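Blog > Threads > Hardware upkeep

Latest Threads Archive About Contact

We use cookies to remember your reading settings. Accept / Manage

Roman Sobczak
Mar 18, 2026

1/ A few people asked how I look after the hand-held grippers at Prekari, so I'm writing the whole routine down in one thread. It covers one tool: two curved fingers, screws you can reach from outside, camera on top. We call ours Trokier. If yours is built differently, the order still mostly works.

2/ The tool gets opened and closed all day by somebody's hand. The person holding it gets tired and takes a break. The screws don't. Most of what goes wrong is small stuff that builds up over a week until the two fingertips no longer meet where they should.

3/ We do a short check every morning and a longer service every 900 recordings. I used to do the long one every 435, which was a number Primitz had written on a sticky note when we started. Doubling it and rounding up made no difference to the wear I see. If your operators squeeze hard, stay with the lower number.

4/ What I keep in the pouch: two hex keys (one is a spare), a stubby screwdriver, a paint pen, lint-free cloths, alcohol wipes, a plastic feeler gauge, medium-strength threadlocker and a notebook. The notebook matters more than the gauge.

Morning check

5/ Close the fingers slowly with nothing between them and look from the top, then from the side. The tips should touch along their full width. If you see light on one side only, write down which side. Don't adjust anything yet.

6/ Open and close it 19 times. I picked 19 because Czesław Szczepańska counted to 20 on day one and skipped a number, and it ended up on the sheet that way. You are feeling for a rough spot in the travel. It usually shows up in the last third of the close.

7/ Put a fingertip on each screw head and try to turn it. Only a fingertip. If it moves, it was loose, and it goes in the notebook with the finger (left or right) and the position (tip, middle, root).

8/ Wipe the inside faces of the fingers. Skin oil and lint from fabric get on there, and then thin things like shirts slide out of the grip. We work on bedding and clothes a lot, so ours need it more than a kitchen setup would.

9/ Wipe the lens with a fresh cloth, never the one you just used on the fingers. Then take one short test clip and watch it on a real monitor. A smear that looks like nothing on a phone is easy to see on a big display.

10/ In that clip, both fingers should come into view low and central, and the point where they meet should be close to the middle from left to right. This is the one alignment check that I never skip. A knocked camera mount will ruin a whole day and the tool will feel fine in your hand the entire time.
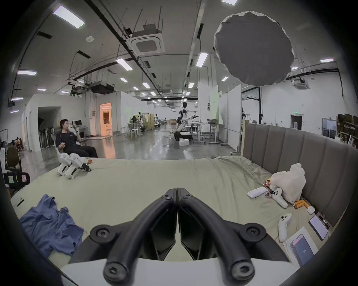
Long service

11/ Clear a table and put down a light-colored towel. Dropped screws are black and so is everything else. Take a photo of both fingers before you touch them.

12/ Mark each finger L or R on the back with the paint pen if that hasn't been done. They look the same. After a few hundred hours they are not the same, and swapping them puts a gap at the tips that you will spend an hour chasing.

13/ Take one finger off at a time. Leave the other one on as your reference. I've had both off at once exactly one time and I don't plan to do it again.

14/ Clean the old threadlocker out of the holes. A wooden toothpick and an alcohol wipe will do it. Don't use a metal pick, the threads sit in plastic on our version and they scar.

15/ Look at the root of the finger, where it bends the most. You want to find white stress lines before they turn into a crack. Hold it up to a lamp and flex it gently. Any line longer than a grain of rice and the finger goes in the bin. New ones are cheap next to a lost day.

16/ One small drop of threadlocker per screw, on the screw and not in the hole. Start all of them by hand before you tighten any. Then go around twice, a little at a time, the way you'd put a wheel on a car.

17/ Refit, close, check for light between the tips. If one side is off, loosen the root screw a quarter turn, press the fingers together, and tighten it again while they are pressed. That fixes it nine times out of ten. The tenth time it's a bent bracket.

18/ Let it sit overnight if you can. Our threadlocker bottle gives a shorter time for handling and a longer one for full strength, and I go by the longer one.

19/ Redo the 19 open-and-close strokes, then the test clip. Compare it with the clip from the last service. I keep those in one folder, named by tool and date, nothing else in it. Since December I've caught two slipped mounts just by flipping between the old clip and the new one.

Things I stopped doing

20/ Grease on the slide. It felt great for two days, then it picked up lint and felt worse than dry. If yours squeaks, clean it first and see.

21/ Power screwdriver, even on the lowest setting. Stripped one root screw and had to order a whole new body from Kozłowski. By hand it takes a few minutes longer.

22/ Tape over the screw heads to keep them from backing out. It hides exactly the thing you want to look at in the morning.

23/ Letting each operator tune the grip to their taste. Now changes go through me or Czesław and get a line in the notebook. People grumbled for a bit. The clips from different operators match a lot better.

Storage

24/ Fingers slightly open, never clamped on something. If you leave them squeezed overnight they take a set, and in the morning you'll think a screw has moved.

25/ Lens cap on, or a clean sock over the top if the cap is gone (ours is gone). Lay the tool on its body, not on the fingers. No heavy stuff in the same drawer.

26/ Spares per tool: one pair of fingers, one camera mount, a bag of 200 screws. The bag sounds like a lot. We share it between all the tools and I'm on the second one.

27/ Someone asked if the robot-side grippers get the same treatment. Close, but no. Those get a torque check with a proper driver and the cable gets inspected where it bends. I'll do a separate thread once Czesław has gone over my notes for it.

28/ If you only take one piece of this, do the test clip in the morning and keep it. Replies are open if your tool has a different finger mount, I'd like to see how other people fasten theirs.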